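My Morning at the Robot Open Day
September 4, 2024
By the Viklow Junior Science Page

Have you ever tried to open a cupboard while wearing oven mitts? I have, and I knocked over a jar of pickles. I thought about those pickles a lot in August, when I went to the open day at Stomolari, a robot workshop on the edge of Viklow. They let visitors watch a robot called Tandum practice jobs around a cabinet, and I came home with a notebook full of scribbles that I've been dying to share with you.

First surprise: Tandum was inside a computer! I had pictured clanking and buzzing, but we sat in the Lukoševičius Hall (it's a mouthful, I practiced saying it on the bus) and watched on a big screen. What we saw is called a simulation. It's a bit like a video game, with a pretend room, a pretend cabinet and a pretend robot, except that the pretend things are built to follow rules a lot like the ones in your kitchen. If a pretend cup gets pushed off a pretend shelf, down it goes.

Why bother with a pretend room? Well, real robots are heavy and they cost a lot, and when you are learning you bump into things. Think of how many times you fell off your bike! In a simulation the robot can goof up 100 times before lunch and all anyone has to do is press the restart button. The guide told us her team had once run the same cabinet job 152 times in a single day, and not one real cabinet got scratched.

The next thing I learned is that a robot's hand usually doesn't look like yours or mine. Tandum has grippers, and each one has two flat fingers. They move apart to open and together to pinch. Try it yourself: hold up your thumb and one finger and pick up a pencil. Easy, right? Now try to pick up a coin lying flat on the table. It's a lot harder, and that's why people who build robots spend so much time on the fingers.

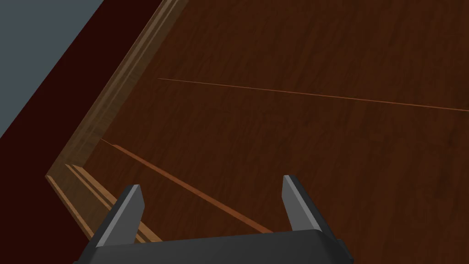
Fingers wide open over the dark wood.

I asked if the robot knows what wood is. It doesn't, not the way you do. You have touched wood, knocked on it and maybe gotten a splinter from it. A robot gets numbers. A picture, to a computer, is a giant grid of tiny colored dots, and every dot is stored as numbers. The robot's program has to sort through all of those and work out which dots belong to the cabinet and which belong to something else — and then it has to figure out how far away everything is. You do that without even noticing, every time you reach for your juice.

After that we got to see more of Tandum. It has two arms, and a smooth white body between them. One gripper was pointing up near the cabinet door, and the other arm was stretched out across the right side. The cabinet door has only a tiny gray handle, so imagine aiming for that with two stubby fingers! I squinted at it for ages.

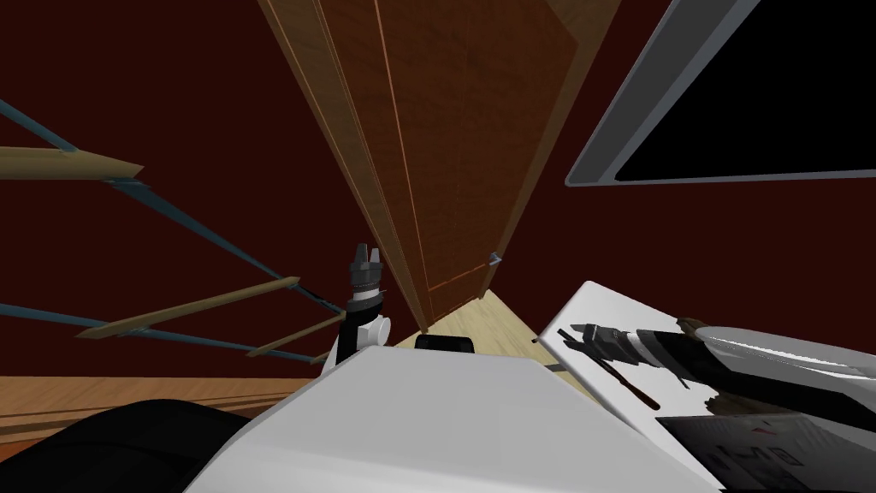

Two arms sound like twice the help, said a reader who wrote to us afterward, but my little brother has two arms and he still can't get the lid off the peanut butter. Fair point! Two arms only help if they work as a team. When you open a jar, one hand holds it still and the other one twists. If both hands twist the same way, the jar just spins around with the lid still on. So a robot with two arms needs a plan for both of them, and the plan has to stop them from crashing into each other too.

We played a game about this, and you can try it at home. You need a friend, a shoebox with a lid and five small toys. Stand side by side. Each of you puts one hand behind your back, so you have two hands between you. Now open the box, put the toys inside and close it again. There's one more rule: no talking! My partner and I dropped the lid three times and put one toy in upside down, and then we got the giggles. Our best time was 30 seconds, and I'm still proud of it.

Then it was back to the big screen for a closer look. When you are up close, it's much easier to see how the fingers sit next to the wood. The trouble is that you can't see much of the room anymore. Builders often give a robot more than one camera for exactly this reason, with one for the whole room and others near the hands.
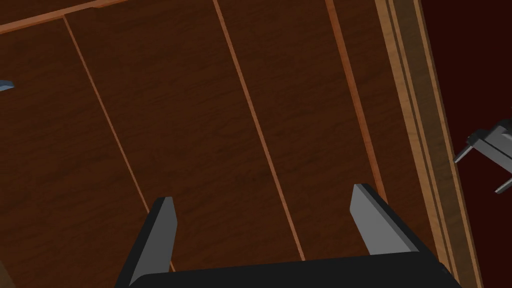

A close view of the planks, with the gripper at the bottom.

If your school or library ever gets invited to something like this, go! Bring a notebook, and ask every question you can think of, even the ones that seem silly. I asked if Tandum ever gets bored, and the answer was no, but the people who have to watch it all day sometimes do. They keep a tin of ginger cookies next to the restart button. I had two.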